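Colleo in Color: Our Workroom at Rotedside, Room by Room and Shade by Shade

Last August we got the keys to the upstairs rooms at Rotedside, and every single thing in them was beige. Beige walls, beige shelves, a beige door that stuck in the rain. One year on, it's the most cheerful place I have ever worked in, and so many people have written to ask about the colors that I finally sat down with my pictures and put a gallery together.

I took most of these over one long summer, usually early in the morning before everyone else got in. They're in the order you'd meet things if you came up the stairs and wandered around with a cup of coffee. Click through at whatever speed you like. Shade names are in the captions where I remember them, and at the bottom I've put a few notes on what we used and what I'd change.

COMING IN

The stairwell
Mustard on the left wall, white on the right. Suleiman Ogundipe wanted mustard on both sides and I talked him out of it, and now I think he may have been right!

The landing
We kept the old floorboards and only painted the baseboards. It took a whole weekend on our knees and I'd do it again tomorrow.

The front door, inside
Brick red, two coats, with the brass hook from the Robles flea market. The hook is for the spare key and always ends up with someone's scarf on it.

Coat corner
Natalia Tovar built the bench. The lid lifts up and there's room inside for boots, umbrellas and the bag of bags that every workplace seems to grow.

The notice wall
Cork painted over in pale pink. Yes, you can paint cork. It drinks up the first coat like a sponge, so let that dry overnight and go again. Pins still go in just fine.

THE LONG ROOM

Looking toward the windows
My favorite view in the building. At 7 in the morning the light comes straight down the room and every color in it wakes up at once.

Looking back from the windows
Same room, completely different mood. The north end stays cool and gray until lunch, and we chose the warm shades down there to make up for it.

The orange stools
Robles flea market again. They had chipped varnish and one wobbly leg between them, and they cleaned up beautifully. I used leftover paint from another job, so please don't ask me for the name of the orange – I've looked for the can everywhere.

Shelf ends
A tiny detail, and the one visitors notice first. Only the ends of the shelves are painted, each in a different shade, and the rest is plain wood. If you're nervous about color, start with shelf ends. You can do a whole row in an afternoon and paint over it the next day if you hate it.

Swatch drawer
Every sample card we collected, filed from light to dark. We had 33 greens and blue-greens by the time we made up our minds, and I've kept all of them, including the ones that looked like toothpaste.

THE TEAL

Now for the one everybody asks about. I wanted something flat, calm and properly blue-green, with no shine at all. Shine was my big worry. A glossy color throws every lamp right back at you, and by the end of the day your eyes are begging for mercy. We taped up samples, moved them from one end of the room to the other, argued over them at lunch, and looked at them again after dark.

What won in the end is a shade I'd have walked past in the store. On the sample card it looked a bit ordinary. Spread out wide, it comes alive, and it changes from one side to the other depending on where the light falls. I could look at it all day (I do look at it all day).

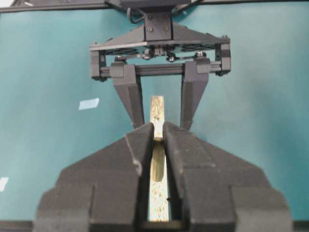 The teal behind dark gray metal: brighter aqua over on the right, deeper toward the left.

I love how little it takes for this color to move. People who come by are sure we used two different shades, and we've had to fetch the sample card more than once to prove it. The matte finish has a lot to do with it, I think. A soft, uneven light just sinks in, so you get a slow drift from one tone into the next with no hard glare sitting in the middle.

It's also the best background for gray and black that I've come across. Against white, dark things can look harsh, and against gray they melt away. Put them in front of teal and you see their shape right off. Natalia says the same about thread, scissors, pencils, anything small that likes to get lost.

One warning for anyone hunting for a teal of their own. Look at it next to skin, food and paper before you fall in love. Some of our samples turned paper a sickly yellow, and one of them made a perfectly good sandwich look as if it had been left out since spring. Ours is kind to all of them.

THE BACK ROOM

The sage cupboard
It used to be the ugliest thing in the building. Sanded, primed, painted sage inside and out, with new knobs. The inside is a half shade darker, and opening it still makes me happy.

Ribbon rail
An old towel rail, a few spools, and the whole wall looks like a party. Suleiman sorts it by color on quiet afternoons and won't let anyone help.

The sink
We couldn't change the sink, so we changed everything near it. Deep navy behind the faucet hides the splashes better than white ever did.

Mug shelf
Nothing matches and I wouldn't have it any other way. The speckled mug at the end is mine.

The window seat
Cushions in rust and cream, covered in fabric left over from the curtains. It's 12 inches deep, so a little narrow for a nap, though people have tried.

The plant that wouldn't die
It lived through the move, the sanding dust and a very cold February. We gave it a yellow pot as a reward.

THE LITTLE OFFICE

Before
All beige, with a gray filing cabinet and a calendar from the previous tenants still on its nail. I kept this one in so you'd believe me.

After
Dusty lilac to shoulder height, warm white above. I was so scared of the lilac! It's a tiny room with one small window, and everything I'd read told me to go pale all over. Ignore that. Small rooms can carry a lot of color, and this one feels like the inside of a nice box.

The line where they meet
We drew it by hand with a level and a pencil, and it wanders a bit over the radiator. I've stopped seeing it. Mostly.

Desk lamp
Emerald green, and the only thing in the gallery that was bought new.

The filing cabinet, rescued
Same cabinet as in the before picture, now a soft coral. Clean metal really well before you paint it, and rough it up with fine sandpaper, even if you're in a hurry. I was in a hurry on the first drawer and had to strip it and start over.

OUT THE BACK

Fire stairs, looking up
Not ours to paint, sadly, but look at that rust next to the blue sky. I borrowed those two colors for the window seat.

Brushes drying
The end of a very good day. Natalia washes brushes so well that they come out looking better than when we bought them, and she hangs them bristles down so water doesn't creep into the handle.

The lid collection
We kept the lid of every can we opened and wrote the room on the back. It started as a way to remember the shades for touch-ups and it has turned into the best decoration we own.

A FEW NOTES, AS PROMISED

Most of our wall paint came from Tutness, the little paint counter on the Robles side of the bridge. They mix sample pots small enough that you can afford to be wrong, and we were wrong plenty. We spent some $142 on samples over the summer, and I don't regret a cent of it. Big sheets of painted paper are far more use than a patch on the wall, since you can carry them from room to room and hold them flat, upright or in a dark corner.

Look at everything at least three times: morning, midday and with the lamps on. The lilac and the teal both changed our minds about them between breakfast and supper.

Let things dry longer than the can says if it's humid. We put the books back on one of the shelves too early, and a cookbook left its outline there for good.

If I had it to do over, I'd be braver on the stairs. I'd also paint the ceiling of the long room, maybe a very pale peach, and Suleiman already has sample sheets taped up there to tempt me. The other thing I'd change is the gray in the hallway to the back room. It's a fine gray, there's nothing wrong with it, and I have no feelings about it whatsoever, so you won't find a picture of it in the gallery.

Thank you to everyone who lent us a ladder, held a ladder, or brought soup. If you've painted something in a color that scared you, I would love to see it – send me a picture and tell me what the shade is called. I'll add new photos of the ceiling if we get that far before the weather turns.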